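# Can a Robot Tidy Your Room Yet?

Short answer: no. Slightly longer answer: it can try, and you might be late for school.

Think about picking up a sock. You don't plan it. Your eyes spot it, your fingers squeeze it, and off it goes (under the bed, usually). A machine has to work out every bit of that. Where is the sock? How hard should I squeeze? Is it a sock, or is it the cat?

Factories have it easier. At the Ellden plant in Fudton, a robot puts lids on 800 jars an hour and never asks for a snack. But every jar is the same shape and stands in the same spot. Turn one jar on its side and the robot is stuck - your little brother would do better, and he eats crayons.

## Why passing things is hard

Say you hand a friend a ruler. You let go when you feel them take it. Let go too soon and it drops. Hang on too long and you're in a tug-of-war. Robot fingers have to learn that same moment, so people practice with plain things, like a black rod and two grippers with yellow tips. One gripper has the rod between its fingers, and the other waits at the far end.

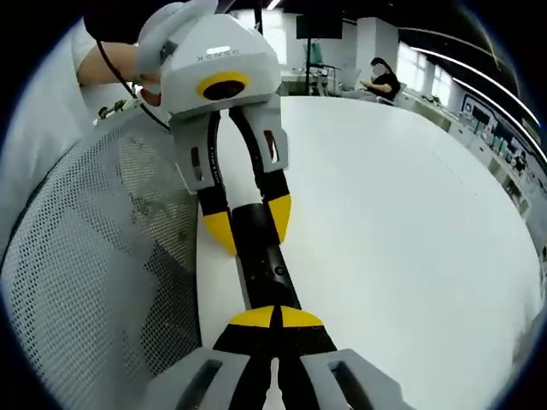 ## So who does the dishes?

You do. Sorry.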